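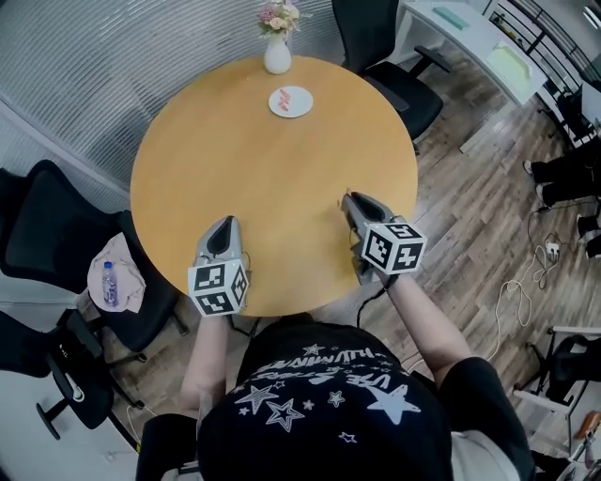 Both grippers out, plate on the right side of the table.

We are into the second half of the term now and the manipulation project is finally at the stage where we collect demonstrations every session. I said in the March post that I would write up how it was going, so this is mostly for people in the club who missed the last few weeks, and for anyone at Clidby who is thinking of picking the same project next year.

Our group has the plate task. The Ostmont group has folding, and they are welcome to it. Ours is simple on paper: pick up a piece of food from a round plate with a gripper in each hand and put it down again on the same plate without knocking anything over. We wanted 200 good demonstrations by the end of the term. The original plan said 1000, but that was written before any of us had tried to do it.

The cubes on top of the grippers are for tracking. If you turn your wrist too far, the markers point away from the overhead view and you lose the position for that stretch. It took me a while to stop doing this. What helped was standing closer to the table and moving my elbows instead of my wrists. I also slow down for the last inch before closing the fingers. My early runs were all too fast, and when we played them back the approach was a blur.

We threw out 42 runs from the first batch. Most were tracking loss. A few were my fault for starting before the recording had started, so they begin with the gripper already over the plate. We now say "go" out loud before anyone moves. It feels silly but it has fixed the problem.

The other change is that we keep the vase on the table. At first we cleared everything off, and the first policy we trained did badly as soon as there was anything else near the plate. Now the flowers stay, and we shift them a little between sets. The plate moves too. I keep a list of positions in my notebook, seven of them, and we go through the list in order so that we don't end up favoring the spot that is easiest to reach.

Sausage pieces are harder than the foam blocks we practiced on. They roll if you come in from the side, and if the two fingers don't meet the piece at the same height it tips and slides out. Coming down from above works better for me. 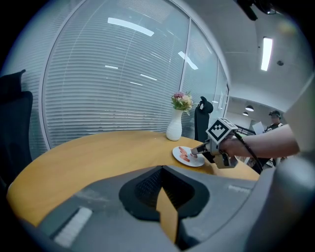 Kwok-wai Tai left a comment on the last post asking whether we had tried recording some failed grasps on purpose, then recovering from them, and keeping those in the set. His view was that a policy trained only on clean runs has no idea what to do after a slip, and that ten minutes of recoveries would be worth more than another hour of perfect pickups.

We haven't done it yet, but I think he is right. I brought it up with the group and we agreed to give one full session to recoveries. They will go in a separate folder, so we can train with and without them and compare.

Before that I need to finish labeling what we have. The script we use, Hekero, still crashes when a file name has a space in it, so please don't put spaces in your file names. I have renamed everything up to last week's session and will do the rest tonight.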